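June 8, 2020

Back to the gripper work, after a long gap. Last November I wrote that I was done with teaching by joystick for a while, and I've kept to that. Everything I've recorded since then has been with the hand-held grippers, one in each hand or one per person, depending on the task.

The joystick rig at Pitov was fine for big, slow motions. You could move a box across a table with it and feel good about yourself. Anything small took forever. I'd line up over a part, drift a little, correct, drift the other way, and the recording would be full of that wobble. When we trained on those recordings the arm learned the wobble too. Brenda Troncoso went through the old set with me and we threw out most of it.

With the hand-held tool I just do the task. The fingers are the same shape as the ones on the arm and the camera sits in the same place relative to them, so what gets recorded is close to what the arm will see later. There's no arm in the loop while I'm recording, and I can work at something like normal speed.

The count so far is 2,714 recordings. After cleaning, 2,503 are left. Most of the rejects were tracking dropouts, and 62 of them were me starting the recording and then forgetting what I was supposed to be doing. I keep a list of tasks taped up now.

Some things I've learned about doing it well:

- Move your wrist the way the arm can move. I kept twisting in ways that felt natural and that the arm can't copy.
- Open the fingers all the way before you approach. Half-open approaches made for a lot of bad grasps later.
- Pause a moment before closing - less than a second is enough.
- Don't start every recording from the same spot. Brenda caught me doing this for two whole sessions.

The current set is called Skunina, and it's all tabletop stuff with household objects. Lately that means a power strip on a white table, with two grippers going. 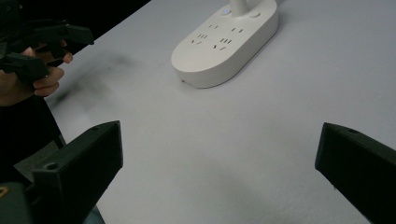
*Open fingers, power strip ahead, second gripper at upper left.*

Two-gripper recordings are slower to clean. The timestamps have to agree, and if one side loses tracking the whole take goes. I'm also still not sure how much white-on-white hurts us. The Mac Carthaigh notes say to vary the table surface early, and I haven't done that yet. I have a dark mat I could put down.

Next is a training run on the cleaned set, then I take it over to Beliscombe, where the arms are. I'll post the numbers when I have them, along with the script I use for trimming the start and end of each take. A couple of people asked for it and it needs some cleanup first.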